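Search this site
Search
News Store Contact

STEDELL OPENS ITS JUNK DRAWER BINS TO THE WHOLE NEIGHBORHOOD

Doremness, October. I've been running the Stedell sorting room for long enough to know that everybody has a drawer they don't want to talk about. Mine had a bicycle bell in it, two dead flashlights and a key to an apartment I moved out of in my twenties. So I'm really happy to tell you that starting this month, anyone in Doremness can bring us that drawer, tip it into one of our open bins and go home with only the stuff they want to keep!

We're calling it Tip and Sort. It runs every Thursday evening in the back room at Stedell, and it costs 8 dollars a visit, which covers the bin, the table space and a cup of tea (or coffee, if Tsegereda is in charge of the kettle). You come in with a drawer, a shoebox, a grocery bag, whatever you've got. Everything goes into the bin in one go, and then you start picking.

We tried this out over the summer with 20 households, and I learned a lot. People go much faster when they can see everything spread out at the bottom of something wide with high sides. Small things don't roll away onto the floor, and you aren't digging. Tape measures turned up in nearly every load, by the way. One family had four and had just bought a fifth.

"I thought I'd be throwing most of it out, and I ended up keeping a fair bit," says Tsegereda Habte, who was in the first group and liked it so much she now helps me set up. "But now I know where it all is. I found the little white handle thing from my old blender and finally let it go."

What happens to the rest? Working tools and household bits go on our swap shelf, which is free to anybody who walks in. Metal goes to Koller, the scrap yard out by the rail bridge, and they've promised to pick up from us once a month. Mystery parts get a box of their own, and if you recognize something in there, please, please claim it.

We have room for 80 households between now and the spring, and about a third of those spots were gone before I sat down to write this. You can book at the front desk or call us. Kids are welcome if they're with a grown-up, and they tend to be ruthless sorters, so bring them along.

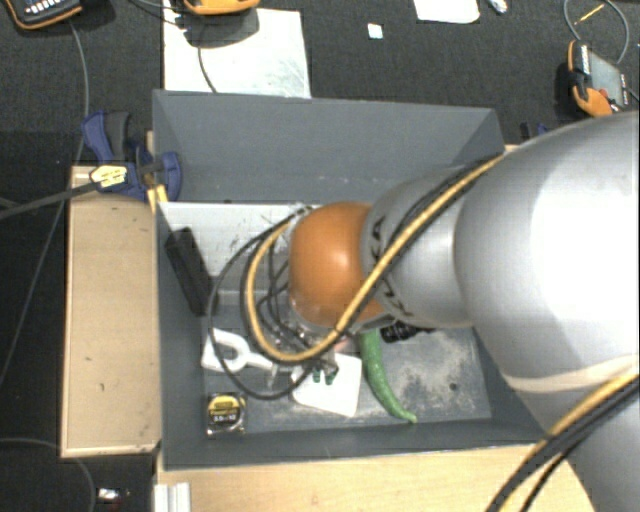
Do I have to sort my things before I bring them in?

Please leave them exactly as they are. Sorting is what the evening is for, and we'd much prefer the drawer the way you live with it. Just take out batteries, medicines and anything sharp first, and we'll find you a place at the table.

If you'd like to visit for a story, come by any Thursday after work and ask for me. Bring a drawer!

Rosário Quintela
Stedell, Doremness

Contact | Press | © Stedell, all rights reserved | Back to top

We use cookies to remember your visit. Accept / Settings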